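Moving a desktop with a heavy graphics card: pull the card or leave it in?

Posted 17/07/2019 in Hardware > Cases and Transport

towerhauler

I'm taking my tower to an event in September and need to get it there in the trunk of a car, 3 hours each way. The case is a Dawber mid tower, steel with one glass side. The CPU cooler is a Tolis dual-fan air cooler and the graphics card is long enough that it sags a bit even when the machine is sitting still. The full build weighs 41 pounds on a bathroom scale.

I no longer have the box or the foam for the case. I do have the box for the card. What I want to know is whether the card has to come out for the drive, and whether the case should travel upright or on its side. The last time I moved it, everything stayed in and it booted, but the card was only detected after I reseated it.

slotlatch

Take the card out. The slot and the two bracket screws are made to hold a card that isn't moving. On a bumpy road the far end of a long card works up and down, and the load goes into the slot and the solder joints behind it. Your detection problem is what a partly unseated card looks like.

Order I use: shut down, switch off the power supply, unplug it, hold the power button for a few seconds. Remove the power leads from the card, then the bracket screws, then press the slot latch and pull straight out. Put the card in an antistatic bag and then in its box. Put the bracket screws back in the case so they don't get lost.
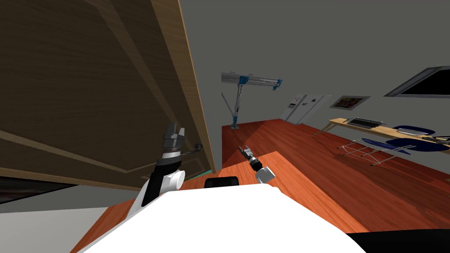 The cooler is the other concern. A tall air cooler is a lever bolted to the board, so lay the case flat with the motherboard on the bottom and the cooler standing straight up. With your glass panel this means glass side up, which is also what you want for the glass. Put a folded blanket under it and wedge the sides so it can't slide. Before you lift it, sort out the doors between your desk and the car. A wooden door with a small round knob, set on a frame you have to clear, is a bad thing to meet with both arms full, so prop it open first. Keep the glass facing your chest on the way through.

When you get there, reseat the memory and check the power connectors before the first boot. Let the machine sit for 60 minutes if the trunk was cold.

rackmount_dan

I just leave mine in and it's fine. Buy a Hindach strap bag.

coldsolder

Agree with slotlatch on the card, with one change. If you don't want to remove it, fill the space around it. Soft foam blocks, cut to size, between the bottom of the card and the power supply shroud will stop most of the movement. Don't use packing peanuts or loose paper, and don't let anything touch the fan blades. Take all of it out before you power on - I tie a tag to the power inlet as a reminder.

Bags are fine for carrying but do nothing for the inside of the case. I have the Drarkatari one and the handles are good up to the weight you list, but the padding is thin at the corners.

Spinning hard drives, if you have any, should come out or at least have all 4 screws in. Tool-free trays rattle. Back up before you leave.

towerhauler

Thanks. Card is coming out. No spinning drives in this one, only an SSD. I'll do a test drive around the block with the case flat and see if the cooler shifts.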